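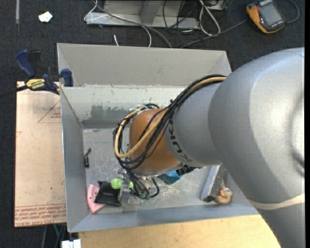

**Category: Storage and Workshop › Metal bins and containers**

**Scuffed floor and worn patch in a grey metal bin**

Posted by Alfie Fothergill, Flestton

I should be grateful for advice on the care of an open metal bin with sloping walls. The floor is bare metal and is covered in fine whitish scratches. There is also a darker, grey-green worn patch on the inner far wall, with ragged upper edges. The bin is used for small parts, and it is due for inspection in August. Is repainting required, or may the bin remain in service as it stands? Members may also wish to advise on small items left at the bottom, such as the slender black one by the left wall.

---

**Leokadia Pietrzak**

Fine scratches on a bare floor are ordinary wear and do not in themselves call for repair. I would recommend the following:

1. Remove every item, including those lying close to the walls.
2. Wipe the floor and walls with a dry cloth, then with a mild detergent.
3. Dry thoroughly.
4. Run a gloved hand over the worn patch. If any edge lifts, rub it down with 600 grit paper before considering paint.

I would leave the floor unpainted. Paint on a surface that receives parts daily will chip, and the chips will be found among the parts.

---

**Plorkus**

Ours at the Fevbridge store is far worse and has passed inspection 2 years running. Please see thread 3341. A rubber mat would also serve, although it must be cut to fit the slope.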